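Shop > Bedroom > Blankets and Quilts > Plunby Quilted Bed Blanket, Fu Print

Plunby Quilted Bed Blanket, Fu Print

By Telma Orellana, April
3 comments | 2 shares

The Plunby is a light quilted blanket for the top of the bed. It is white, with a fine stitched grid over the whole surface, and it is printed with the character 福 (fu, good fortune) in many colors and many styles of writing. Some are brushed, some are blocky and close to old seal script. No two neighbors on the cloth are the same size.

We sell it as a year-round layer. In warm months most people use it alone over a sheet. In winter it goes on top of a heavier comforter, or folded at the foot of the bed. The filling is thin and the stitching is close together, so it stays flat after washing and doesn't bunch up in the corners of a duvet cover the way a loose filling can.

Sizes

Twin, full/queen and king. The king is 246 cm on the short side. It hangs well down on both sides of a standard king mattress, and on a low platform bed it may touch the floor. If yours is low, order the full/queen and accept a shorter drop.

The print runs across the full width. There is no border and no marked top or bottom edge, but the characters do have a right way up. Turn the blanket so they read correctly from the foot of the bed, or from the side you walk in on. Either is fine.

In daily use

A blanket like this spends much of the day as a work surface. Clothes get sorted on it, suitcases get packed on it, and the clean wash sits there until somebody puts it away. The Plunby holds up to that. The close stitching keeps the top layer from sliding over the filling when you drag a pile across it. 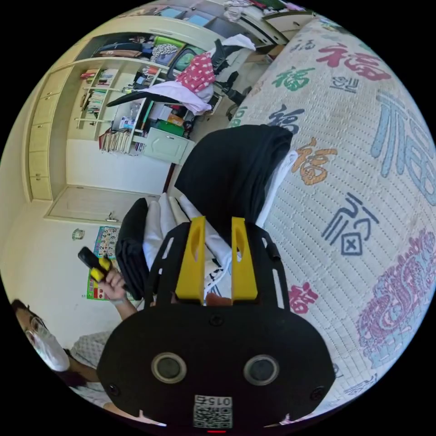
Asabe Lawal wrote that she folds all the family's laundry on hers and the only thing she would warn people about is lint, because black sweaters leave fuzz on the white parts and it settles into the stitching. She goes over it with a lint roller before bed and says that takes care of it.

We would add one thing to that. New dark clothes, jeans most of all, can give off dye if they are put down damp. Let them dry first or lay a towel under them. If a mark does get on the white, dab it with cold water and a little dish soap. Leave bleach alone, including the kind sold for colored fabrics. It dulls the reds before it does anything for the stain.

Washing

Machine wash cold on a gentle cycle, with other light things or alone. Use half the detergent you normally would. Tumble dry low, and take it out once during the cycle to shake it. Line drying works too, out of direct sun. Do not iron over the print. The king needs a large drum; if it fills more than two thirds of yours, take it to a laundromat.

Ordering

The item number is 305 for all sizes. Pick the size at checkout. Matching pillowcases are listed separately and come in packs of 2. Unwashed blankets can be returned in the original bag. Derkow handles our returns, and the label is in the box under the care card.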